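Mindmont Home & Hobby Help > Workbenches and Desks

What do you put under small parts so they stop disappearing?

Posted by altonbasement, April

I have a dark table. I bought it because dark tables look serious, and for two years I have been paying for that decision in lost pegs. I put together little kits in the evening, lots of blue and white plastic bits, and the blue ones vanish the second they touch the surface. The white ones I can see fine, right up until they roll off.

Last month I gave up and started working on a white board laid on top of the table. Better! But now I have new problems. The board slides when I lean on it, the white pieces are harder to find than they used to be, and I can't decide whether the board belongs right at the front edge or pushed back where I have to reach for it. My spouse has suggested a lamp. I own a lamp. The lamp makes glare. 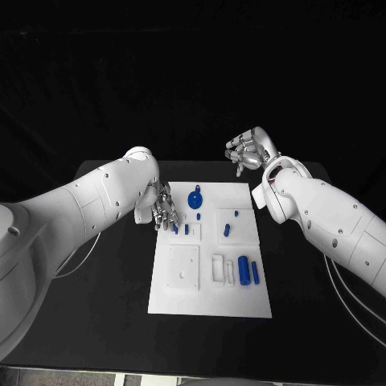

White board on a dark table, with blue and white parts.

The table is 60 inches long, so space isn't the issue. Budget is 40 dollars, and I'd like some of that left over for replacing the pegs I've already donated to the heating vent. Do I keep the board, get a different color, or go back to crawling around with a flashlight?

Dimero
Member, 465 posts

Keep the board. You were right the first time, you just stopped halfway.

For the sliding, get a roll of rubbery shelf liner, the kind with the holes in it, and cut a piece a little smaller than the board. It costs next to nothing and it grips. Don't use double-sided tape unless you want to get to know your table's finish in a new way. I did that to a desk once and there are still two pale stripes on it that I tell people are decorative.

For white on white, sort before you start. Blue pieces can live loose on the board. White pieces go in something dark and shallow. A jar lid works, or one of those black trays that takeout sushi comes in, washed, please. I keep three of those and I've had nicer things last a lot less time. If the kit has little plates or bases, put those on the board first and build on them there, so you aren't carrying a half-finished thing across the table with pegs dropping out of it.

As for where the board goes, sit the way you normally sit, put your forearms on the table and see where your hands land. The middle of the board goes there. If your elbows are hanging in the air, it's too far back. Mine ended up a hand's width in from the front edge, and that strip of bare table catches a fair number of runaways.

The glare is the lamp being in front of you. Move it off to the side, opposite the hand you work with, and aim it at the wall if the wall is light. If your wall is dark too, I have questions about your house, but a sheet of printer paper taped up will do the job.

Also, put a sock over the vacuum hose and go visit that heating vent. You may get your pegs back.

cha_cha_glue

get a cookie sheet. has edges. done

Pegboard Widow

The cookie sheet works until you bump it, and then everything slides to one end with a noise like hail. Put a dish towel in it first. A plain one, because I used a Christmas towel and spent a whole evening trying to pick up a printed holly berry.

I'd also try a gray board if you can find one. A gray craft mat from the sewing aisle shows blue and white about equally well, doesn't glare much, and already lies flat without sliding on most tables. Mine came in well under your 40 dollars. It does curl if you leave it in a hot car, so don't leave it in a hot car. I've bought two.

altonbasement (original poster)

Update: shelf liner is in, lamp is on the left, and the white pieces are in a sushi tray. The sock trick got me four pegs, a dime, and a button none of us recognize. Still thinking about the gray mat.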